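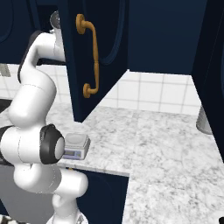 View A, fixed view. Arm, open upper cabinet door and scale on the counter.

Flaluria simulated kitchen, example gathering
Pre-session and in-session checklist, with reviewer comments
Batch 1413. Inspected 30 Nov 2022.

Section 1. Scene and workspace

1.1 Scene loads without error messages: Pass
1.2 Cabinet doors in the starting position given on the task sheet: Pass
Comment: the sheet allows the upper door to start open or shut. Record which. A shut-door start must not be filed under the open-door task name.
1.3 Arm clear of door at start: Pass with comment
Comment: the upper link passes behind the open door in View A, so clearance cannot be judged by eye from this side. Use the contact readout in Vondix. Any reading above zero before the first command means reload.
1.4 Loose items resting on the counter, none sunk into it: Pass
1.5 Scale display legible in View A: Not required for this task

Section 2. Operator controls

2.1 Stop key tested before the first example: Pass
2.2 Speed limit set to the training value: Fail, corrected
Comment: the limit had carried over from the Lambrakis batch. 8 examples were recorded at the wrong speed. Marked "do not use" and left in the folder so that the numbering stays unbroken.
2.3 Operator break taken after 30 examples: Pass

Section 3. Grasp and object
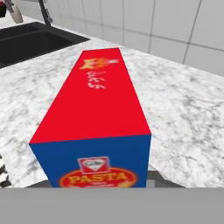
View B, gripper view. Pasta box lengthwise between the fingers, end face nearest the gripper.

3.1 Both fingers visible in View B: Pass
3.2 Object lies between the fingers before closing: Pass
3.3 Lower part of object visible: No
Comment: the gripper body covers the bottom of the box. Accepted for this view. Do not use View B alone to label the moment of contact; take it from the finger force trace.
3.4 Long side of box in line with approach: Pass
Comment: Kidora asked for crosswise starts as well. None in this batch. Carry forward to February.

Section 4. Records

4.1 Views A and B share one clock: Pass
4.2 Instruction text matches the object used: Pass with comment
Comment: two files said "packet". Changed to "box".
4.3 Failed attempts kept and labelled as failed: Pass
4.4 Examples accepted: 56
4.5 Backup copy opened and played through: Open

Result: released for training, subject to 4.5. Repeat 2.2 at every change of batch and enter the value read, as a tick is not enough.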